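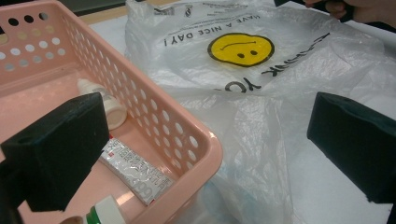
May
Posted by Hina Rajput

Notes for session 2: where does all the stuff go?

Hi all, I typed these up from my talking points, so they wander the way I do. If you missed class, read this along with the Randavow chapter and you'll be fine.

Last time we talked about why people buy things. I want to spend this week on the much duller and (to me!) much better question of what happens once the thing is through the front door. I call that first stretch "landing." Mail lands, keys land, the spare buttons that come with a shirt land. Most homes have one or two landing spots, and you can usually guess them by standing where people take off their shoes.

Landing spots come before storage. Lâm Lại makes this point in the reading and I had to go over it twice before I got it. Storage is a decision, and landing is what your hand does while you're thinking about dinner. When a shop sells you an organizer, it's selling you a decision, and then you get home and your hand carries on as before.

The Rosirholm diaries

This is the set of household diaries I keep bringing up. People in Rosirholm wrote down where they put things when they came in, every day, for 10 weeks. The entries are wonderfully boring. "Bread on counter, scarf on chair, letter on top of bread." One woman moved the same library book from the stairs to the table and back for most of a month – she never did read it.

Watch for the word "just" when you go through them. "I just put it there for now." I'd like you to mark every "for now" you find and then look a week ahead. Did the thing move? Who moved it? In shared homes it's very often a different person from the one who set it down, and that's where the arguments start.

Võ's idea of the slow drawer

Võ splits household places into fast and slow. A fast place gets opened or touched daily. A slow place gets things put in and hardly ever taken out: the back of a closet, the high cupboard, that drawer. You know the drawer. I like this split a lot, but I think it misses places that change speed. My own hall shelf is fast all winter and dead slow by June.

We ran out of time for Zaswood, so please read those pages on your own. The short version is that smaller kitchens had fewer slow places and people gave more away to neighbors. I'm not totally sold on it – see what you think.

For next time

Pick one landing spot at home and write down what's on it, Saturday morning and again Saturday night. Don't tidy first! Then write 300 words on what changed and what stayed put. Please bring it on paper, my inbox is its own slow drawer at this point.

Filed under: Class Notes, Everyday Life

Recent notes
Session 1: Why we bring things home
Reading guide: Randavow, opening chapter
How to keep a household diary
Office hours and room change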